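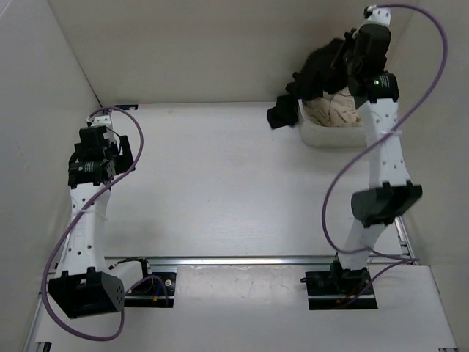

Trikel Two-Arm Garment Station: Review After One Quarter of Use

Resources > Equipment Reviews > Textile Handling

June
By Wanda Mercado, Workplace Practice Office, Whitfield Garment Services
4 min read

Whitfield Garment Services placed a Trikel two-arm station in the sorting room at Furnley for evaluation over one quarter. The station takes garments from a bin and spreads them on a flat surface for inspection and folding. The review covers its performance and its effect on the employees whose duties it touches. Purchase terms are addressed in a separate memorandum.

Installation and layout

Installation was completed by our own maintenance staff under the direction of Ubaldo Guerra. The arms are mounted at the near edge of a white work surface enclosed by walls on three sides, with the bin in the far right corner. Staff found the enclosure useful for keeping items off the floor. It does restrict reach, however, and shorter employees could not comfortably recover a garment from the back corner. A step was provided in the second week. We recommend that other sites order one in advance.

The surface is smooth and wipes clean quickly. Lint gathers along the metal rail at the front and should be removed at the end of each shift.

Handling performance

Shirts and tunics in medium-weight fabric were handled acceptably. Of 64 garments in the final acceptance batch, 62 were spread to a standard that the inspector could work from without further adjustment. The remaining two were long-sleeved items in which one sleeve had folded under the body.

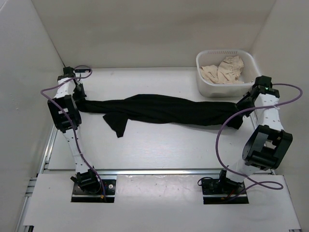
Inspection time depends largely on how a garment is presented, and on this point our staff were divided. Juniper Iwasaki, who has trained most of the current sorting team, observed that a person normally lays a shirt down by the shoulders and lets the rest fall into place. The station often takes hold wherever it can. A black garment gripped at its two ends and drawn sideways may lie as a long band, twisted narrow at the left, with a short sleeve-like flap hanging toward the front. An inspector cannot check a seam in that position. The station must release the garment and take a new grip, and employees who are used to a faster pace find the wait tiresome.

Dark fabric is easy to follow against the white surface. Pale items require closer attention from the operator, and the room lighting was adjusted in the second month to help with this.

The cables form wide loops beside the arms. No cable was damaged during the evaluation, but the routing should be checked whenever the arms are serviced.

Effect on staff

Before the evaluation, 4 employees rotated through the sorting table. The same employees remain assigned to the area, with two at inspection, one at mending intake and one attending the station. No position was eliminated, and management has confirmed this in writing for the current year.

Reports of shoulder and wrist discomfort declined. Complaints of boredom increased, chiefly from those attending the station for a full shift. Myrtle Baptiste proposed a change of post every two hours, and the arrangement has been adopted. Thulani Msimang has asked that attendants receive the higher pay grade given to machine operators. His request remains under review, and we consider it reasonable.

Training materials supplied with the station were brief and assumed experience that our staff did not have. A Furnley supplement is now kept at the supervisor's desk.

Rating and recommendation

Overall rating: 4 out of 5.

The station is suitable for sites handling mainly shirts and tunics at a steady volume. Sites with a high proportion of delicate items should retain manual sorting for that portion of the work. Any site adopting the station should settle rotation schedules and pay grades with its employees before installation.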